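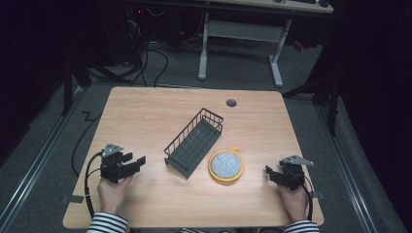
**Cable snag** is a fault that turns up in work with hand-held grippers, the wired kind that a person carries one to each hand while showing a robot how a task should be done. It happens when the cable running out of a gripper catches on something, such as a table corner, a basket rim, the leg of a stand or the wearer's own cuff, and pulls on the tool while the jaws are near an object. The pull may be so gentle that the person holding the gripper hardly notices it, and that is a large part of what makes the fault a nuisance. It is counted both as a data fault, in that it spoils the recorded motion, and as a safety matter, in that a cable on the floor is a cable somebody can trip over.

## Name

The term seems to have spread from the workshop floor and not from any textbook. Older notes from the Pumphrey workshop speak of "tug," "drag" and, rather fondly, "the dog on the leash." Operators trained at Telley still say "leash fault," and a reader going through records from both places should know that the two terms cover the same thing.

## How it happens

A wired gripper needs some slack in its cable so that the hand can turn and reach freely. With too little slack, the cable goes tight before the arm has finished its reach. With too much, the spare length gathers in a loop, and loops are wonderfully good at finding corners. Most snags come from the second case, and most of those take place at the front edge of the table, where a cable hanging over the side slides back and forth each time the hand moves.

Wire baskets and racks bring a trouble of their own. A gripper finger can slip between two wires on the way in and come out without any bother, while the cable behind it settles over the rim and stays there. When the hand lifts away, the basket shifts or tips. Light items are easily knocked during the same movement, and a round sponge, once it gets going on its edge, can travel a surprising distance.

Cables that run back along the wrist behave better in general, though they have a habit of working their way under a loose sleeve. The wearer then feels a tug at the forearm when bending the elbow and tends, quite naturally, to shorten the reach without meaning to.

## Effects on recordings

A snag leaves a small jerk in the record of the hand's path, often followed by a pause as the person works out what has happened. A robot that learns from many such recordings may pick up the pause along with the task. In the Conuvside trials, which dealt with loading kitchen items into baskets, a review of 149 recordings found that 101 were clean and the rest showed a pull of one kind or another. The trial team had expected far fewer, having thrown out only the sessions in which something fell.

Marwan Saab, who led the review, argued that the dropped items had been a distraction all along. A fall is easy to see and easy to discard, he wrote, but a shortened reach looks like a choice, and it goes into the training set with everything else. His report also noted that operators who had been snagged once moved more stiffly for several minutes afterward, even when the cable had been freed and laid out again.

## The Conuvside stoppage

The best-known case took place in August 2023, when an operator at Conuvside stepped back from the table with a gripper in each hand and caught a heel in a cable that had crept across the carpet. The operator kept upright by grabbing the table with a closed gripper, bending one finger and pulling a plug out of the recording unit. There was no injury. Work stopped for 4 days while the floor was laid out again, and the bent finger was kept on a shelf near the door, where it may still be.

Randex, the firm that supplied the cables, was asked whether a breakaway plug could be fitted. It sent 2 samples. The first let go too readily and ended several recordings early, to everyone's annoyance, and the second was taken into regular use.

## Prevention

Common practice is to fasten the cable to the wearer at the wrist and again at the upper arm, so that any pull is felt on the body before it reaches the tool. Sleeves are rolled or held snug. Floor cables are brought in from one side only and taped flat, and the operator is asked to make a full reach to every corner of the table before recording starts.

Telley adds a spoken check, in which the operator says "free" after the practice reach and a second person answers after looking at the floor. Opinions differ on whether this helps. Saab's report found no clear difference in the number of snags, although it did mention that operators liked having the company.

Wireless grippers remove the fault altogether but have to be charged, and the battery adds weight at the hand. Pumphrey tried them in April of the following year and went back to cables for its longer sessions.

## See also

- Dropped-object fault
- Operator fatigue
- Strain relief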